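Kurkley neighbors bring their tangled cables to the table

Most of us have a drawer like it. Somewhere under the takeout menus and the dead flashlight there is a nest of cords, and every one of them used to belong to something. In Kurkley this September, people have been emptying those drawers into shopping bags and carrying them over to the Butow Street reading room, where the cords are being untangled, checked, tied up and handed on to whoever can use them.

The cable swap is the idea of Christos Theodorakopoulos, a retired piano tuner who has lived in Kurkley most of his life and who admits he started it for selfish reasons. He had lost the charging cord for his hearing aid case, and he was sure he owned another one. Finding it took him an entire afternoon and left his kitchen floor covered.

"I had cords for phones I gave away years ago," he told us, laughing about it over a cup of very strong coffee. "I had a cord for a camera I never liked. And I thought, well, if this is my house, what does everybody else's house look like?"

He mentioned it to his friend Filippos Bakalis, who fixes radios and lamps for half the neighborhood and never seems to mind being asked, and between the two of them they had a sign up in the reading room window before the week was out. The first evening drew 16 people, which was more than the chairs could hold, and a fair number of them stayed long after their own bags were sorted because they had got to talking.

Part of the pleasure, if you enjoy this kind of thing (and this reporter does, very much), is how slow it is. You cannot hurry a knot. Bakalis likes to start with whatever end is free and work back from there, and he asks people please not to pull. A cord that comes loose gets wound into a coil small enough to sit in the hand, and then it goes into one of the shoeboxes along the windowsill with its kind written on the lid in thick marker.

Cords on the wood, some coiled and some still going their own way:

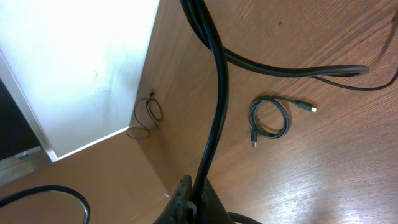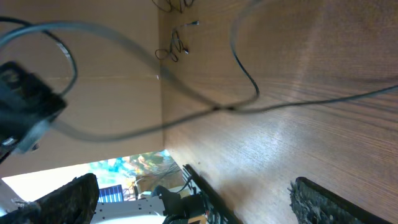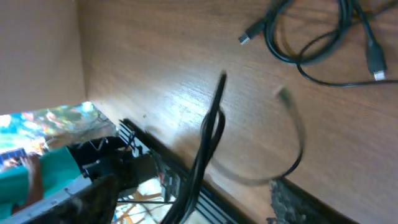 What people bring, and what they take home

The shoebox that empties fastest is the one for USB-C, which will surprise no one who shares a house with teenagers. Theodorakopoulos says he can put a handful in at the start of an evening and find the box bare before the coffee is finished. Older phone cords move more slowly, but they do move, and there was real joy one night when a woman from the apartments on Younis Avenue found the lead for a music player that had been sitting silent in her closet since her daughter left for college. She took it home the same evening and came back the next time with a lemon cake — a very good one, too, with a sugar crust on top that cracked when you cut it.

Not everything is worth saving, and Bakalis is firm on that point. Anything with split covering, scorch marks or bare wire showing goes straight into a covered bin by the door, and he would like people to leave those cords in the bin even when they are told it still works if you hold it just right. Cords that look sound are tried out on his tester before they go on the windowsill. He built the tester himself into an old cigar tin, and he is happy to show it to anyone who asks, though you should allow yourself plenty of time if you do.

The worn-out cords are picked up by Grurance, the recycling outfit across the river, which takes them for their copper. Grurance has now sent back a slip for the first three pickups, and Theodorakopoulos has it taped inside the reading room door where everyone can admire it. It puts the total at 2,368 cords. He had guessed a few hundred, and he says he read the number twice and then went and sat down.

How to join in

The swap runs for two hours in the evening, starting at 6:30, and you do not need to sign up. Come to the side entrance on Butow Street, where there is a ramp, as the front door sticks in damp weather. You are welcome to bring a bag, a box or a single cord you have always wondered about. You are just as welcome to bring nothing and go looking for something you need, and there is no charge either way.

A few small requests from the organizers. Please take out any batteries before you come, and leave extension cords and power strips at home for now, as there is no good place to store them. If you are looking for a cord to fit a particular gadget, bring the gadget along with you, or at least a clear photo of the socket. Bakalis has spent more evenings than he would like trying to work from "sort of rounded, but flat on one side."

Reusable cloth ties would also be very welcome. The swap has been getting by on bread bag twists and a roll of garden string, and the string is nearly gone. Anyone who sews and has scraps of hook-and-loop tape lying around can drop them in the basket by the returns desk during normal reading room hours.

The two friends plan to keep going until the weather turns, and perhaps past that if the radiators in the reading room behave themselves. Theodorakopoulos would like to add an evening for eyeglass cases and remote controls, which he suspects are hiding in the same drawers. Bakalis has not agreed to this yet, but he has started saving shoeboxes.

As for the charging cord that began it all, it did turn up in the end, in the pocket of a winter coat. Theodorakopoulos keeps it in the kitchen now, on a hook by the telephone, with his name on it in marker.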